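Home | Docs | Sources | Known gaps | Contact

Print this page | E-mail this page

README, Gundley Listening Notes
Updated February, by the maintainer

## What this is

Plain-text notes on home audio processors, mostly room correction and upmixing. We started it after reading one too many product pages where every box is a breakthrough. Treat it as notes. It isn't a lab report, and the sample is small.

## Contents

- 20 listening sessions, one file each
- 4 processors, including the Wirkmont and the older Kaewsai
- 2 rooms, one carpeted, one bare

## How levels were set

Pink noise, a handheld meter at ear height, then the same clips at the same volume. Wirkmont claims its correction "restores the mix as intended." Intended by whom, and heard where, the manual doesn't say. With levels matched, the gap between it and the Kaewsai got a lot smaller. In the bare room I couldn't pick one from the other in 15 tries.

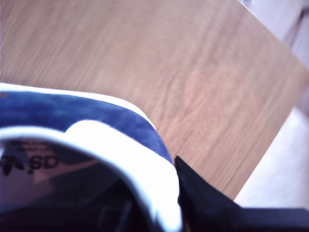
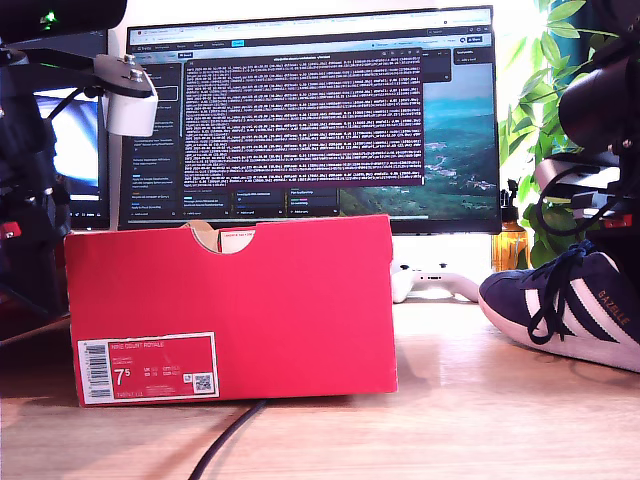 Nanisis wrote in to say the level matching is the weak part, as a handheld meter can drift between sessions and a small offset is enough to make one unit sound "fuller." The suggestion was to measure at the speaker terminals and log the voltage with each clip. Fair point. The older sessions have no voltage column, so don't lean on them for anything close.

## Known gaps

- One main listener, who is not young and has opinions.
- No height channels. The upmixer notes cover the floor speakers only.
- Firmware versions are missing for almost 4 of the early sessions (one file has half a version string).
- "Wide" and "open" are used loosely. I'd ignore both words.

## Use

Copy it, fix it, argue with it. Please don't quote single lines in sales copy. Corrections go through the contact page, with your meter and method listed.

Print this page | E-mail this page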